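Second evening with the arm, 7 March 2022

I spent most of tonight recording demonstrations and only a little of it training anything. The job is dull on purpose. The arm has to pick up a flashlight from the desk and put it down somewhere else. I hold the small leader arm, the bigger one follows, and each run gets saved as an episode.

I got through 86 episodes before my wrist gave up, and threw out 22 of them. Most of the bad ones were my fault. I'd close the jaws too early, or stop halfway to think, and a pause in the recording teaches the arm to pause too.
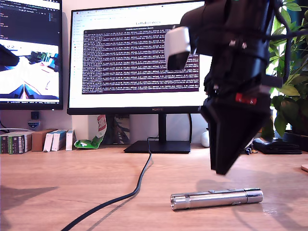
Flashlight on the desk, gripper over it, docs and terminal up behind.

Metal is harder than I expected. A round barrel wants to roll when one jaw touches before the other, so I've started coming straight down over the middle and closing slowly. It looks fussy but the grabs are cleaner. I also try to move the starting spot a bit each time — left to my own habits I put it back in the same place every run.

Pongsak Khamphan, who has been at this longer than I have, told me to watch the camera feed while I drive and keep my eyes off the arm itself. If I can't do the task from the feed, the policy won't either. It was awkward for the first 20 runs and then fine.

Training is set for 3,000 steps overnight, just to see if the colours and labels load properly. Tomorrow I'll redo the ones I threw out.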